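Jultance Home Build FAQ

What is Jultance?
A tabletop sorting cell we're putting together in a shared workshop in Stastania — one arm, one small conveyor, and a whole lot of evenings! We started in January and we're still finding things to improve.

How much has it cost?
Roughly 1000 dollars, and 799 of that was the arm. The conveyor was a secondhand find, and we love it.

Do I need to know how to code?
A little helps. Our control program, Rocha, is mostly short scripts, and you can change a pick position by editing 3 numbers in a text file.

Which power supply do you use?
A Brenell bench supply. Give the arm its own outlet if you can.

Can I copy your design?
Please do! Build it bigger, build it smaller, and send us your notes.
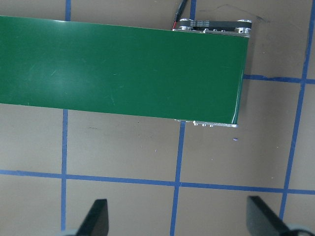
How do I keep the belt from drifting sideways?
Loosen the tensioner on the side it drifts toward, then tighten it again a quarter turn at a time while the belt runs slowly. Ours took a whole evening the first time — now it's a five-minute job.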